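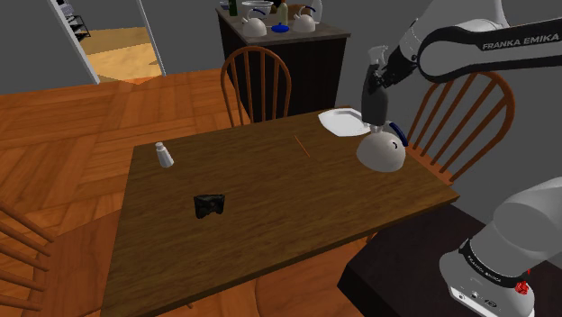
Le Franka en simu, pince fermée sur un petit objet à tête blanche genre spray, juste au-dessus de la bouilloire.

Bon, thread un peu long sur ma semaine à me battre avec un planificateur de mouvement. Si vous faites de la manip en simulation ça va vous parler, sinon il y a une bouilloire, c'est toujours ça de pris.

Contexte vite fait : je bosse sur Zusero, notre pile logicielle pour la prise et la dépose d'objets sur des tables encombrées. La tâche du moment est toute bête - attraper un petit objet, passer par-dessus ce qui traîne, le poser ailleurs sans rien renverser. Le bras, la table, la cuisine, tout est rendu par le simulateur.

Côté perception, on triche encore à moitié. Les poses des objets viennent d'un estimateur qui regarde le rendu RGB + profondeur, et je garde la vérité terrain du simulateur à côté pour comparer. Sur la salière ça marche super bien. Sur l'assiette blanche octogonale, beaucoup moins : elle est tellement éclairée que le contour se promène d'une estimation à l'autre.

Et le bâtonnet orange, alors là ! Trop fin. Une fois sur trois mon filtre le prenait pour du bruit et le virait du nuage de points. Résultat, la carte de collision pensait que le milieu de la table était libre. J'ai baissé le seuil de taille de cluster et évidemment j'ai récupéré plein de fantômes sur les veines du bois. Joie.

Compromis actuel : seuil bas, mais un cluster doit survivre sur plusieurs rendus d'affilée avant d'entrer dans la carte. Ça ajoute 60 ms au démarrage de la planif, je m'en fiche complètement, le planificateur prend déjà bien plus.

Parlons-en, du planificateur. J'ai lancé 584 épisodes mercredi soir en partant, tout content. Au retour : 43 échecs, et presque tous au même endroit, la bouilloire. Le bras arrive par en haut, la pince descend, et c'est l'anse qui pose problème.

J'ai d'abord accusé la perception (réflexe). J'ai rejoué les 43 avec les poses parfaites du simulateur... et il m'en restait quasiment autant. Donc non, désolé la perception, j'ai été injuste.

Le vrai coupable : la géométrie de collision. Pour aller vite, on remplace chaque objet par son enveloppe convexe. Sur une salière, aucun souci. Sur une bouilloire avec une anse en arc, l'enveloppe remplit tout le vide sous l'anse et gonfle l'objet dans tous les sens. Le planificateur voyait une grosse patate là où il y a de la place pour passer.

Et comme il pensait être déjà en collision au point de départ de certaines descentes, il renvoyait une erreur hyper vague, « start state invalid », que mon code attrapait gentiment pour relancer la même requête. En boucle. Jusqu'au timeout. J'ai écrit ce try/except moi-même en septembre, je m'en souviens très bien, je me trouvais malin.

Correctif n°1 : décomposition convexe pour tout ce qui a une anse ou un trou. La bouilloire passe en plusieurs morceaux, l'anse est enfin une anse. Les requêtes de collision coûtent un peu plus cher, mais le planificateur trouve plus vite, donc au total j'y gagne.

Correctif n°2, une idée de Fares Ghanem (merci, je te dois un café, et un bon) : l'objet tenu doit être attaché au modèle du robot dès que la pince se ferme. Je le faisais, mais après la vérification de prise. Entre les deux il y avait une petite fenêtre où l'objet existait à la fois comme obstacle et comme truc dans la main. Le robot avait peur de ce qu'il tenait, en gros.

Correctif n°3, le plus moche : une marge de sécurité différente selon la phase. Large pendant le transfert, serrée pendant l'approche. Avant j'avais une seule valeur partout, et soit il frôlait tout, soit il refusait de s'approcher de quoi que ce soit. Maintenant c'est dans le YAML, une ligne par phase. Pas élégant mais lisible.

Pour déboguer j'ai utilisé Radar, notre petit outil de replay maison. On glisse un épisode dedans, on a la trajectoire, la carte de collision et les erreurs du planificateur sur la même ligne de temps. Sans ça j'y serais encore. J'ai ajouté un bouton « afficher les enveloppes » et j'ai eu un petit moment de honte en voyant la patate.

On me demande en réponse pourquoi pas une politique apprise de bout en bout. On en a une ! L'équipe de Salameh l'entraîne en parallèle, et elle a besoin de démos propres. Devinez qui génère les démos. Si mon planificateur fait n'importe quoi au-dessus de la bouilloire, leur politique apprendra à faire n'importe quoi au-dessus de la bouilloire.

Côté contrôle j'ai presque rien touché. Impédance articulaire, raideur baissée de 50 % sur les derniers centimètres de la descente. Si le contact arrive un poil trop tôt ça cède un peu au lieu de pousser. À régler mieux que ça, je sais, je sais.

Reste à faire : le petit objet noir vers l'avant de la table. L'estimateur hésite complètement sur son orientation, il me le retourne d'un rendu à l'autre. J'ai une piste avec les symétries mais je n'y crois qu'à moitié. Si quelqu'un a un papier à conseiller sur les petits objets sombres, je prends !

Je relance les 584 épisodes ce soir avec les trois correctifs, mêmes graines aléatoires, et je poste les chiffres vendredi. La branche est sur Gretside pour ceux qui ont l'accès, dossier planning, et soyez gentils avec les noms de variables.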